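How to Make Your Own Beaded Cord Necklace

I love a simple cord necklace, and this one comes together in a single evening!
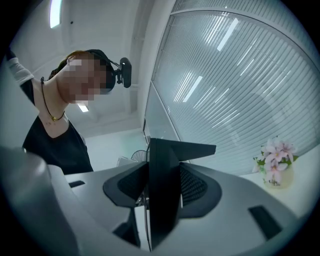 You'll need 60 inches of thin waxed cotton cord, one pendant with a jump ring, 4 small beads and a pair of sharp scissors. I buy my cord from Tretetti on a 200-yard spool (it lasts forever, and I give plenty of it away). The pendants I like best come from a little shop in Jildale.

Fold the cord in half, push the loop through the jump ring, then pull both ends through the loop and snug it down. Slide two beads onto each side. Tie a knot above the top bead on each strand so nothing wanders.

Now for my favorite part, the sliding knot! Overlap the two ends by a few inches. Wrap the left end three times around the right strand, working back toward yourself, and feed the tip through the wraps. Pull gently. Turn the necklace over and do the same with the other end.

Try it on before you trim. Tug the knots apart to shorten the cord and together to let it out. Once you're happy, cut the tails close and put a tiny dot of glue on each one. Leave it overnight.

If your cord frays while you're threading beads, wrap the tip in clear tape and snip it at an angle. Works like a charm on the stubborn ones.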